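**Objet : Re: [liste-tolau] Vaisselle pour le goûter de septembre**

Bonjour à toutes et à tous, 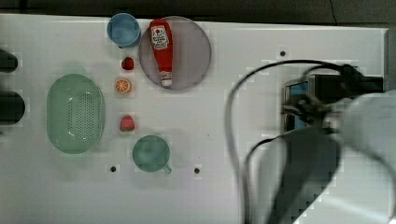 Oui, mille fois oui pour la vaisselle colorée ! J'adore le bleu clair avec le vert sauge, et la passoire vert menthe serait parfaite pour servir les fraises – on rince, on pose, c'est prêt. Je garderais aussi l'assiette gris-violet pour les tranches d'agrumes. Le ketchup, lui, ira avec les frites !

Le 6/28/19, la liste Tolau a écrit :

> Il nous reste 80 euros pour compléter la vaisselle. On reprend chez Brastgate ou on essaie Juška ? Il manque 7 tasses.

Je vote Juška, leurs tasses tiennent bien en main. Je peux passer les prendre en allant à Fevatden.

À très vite !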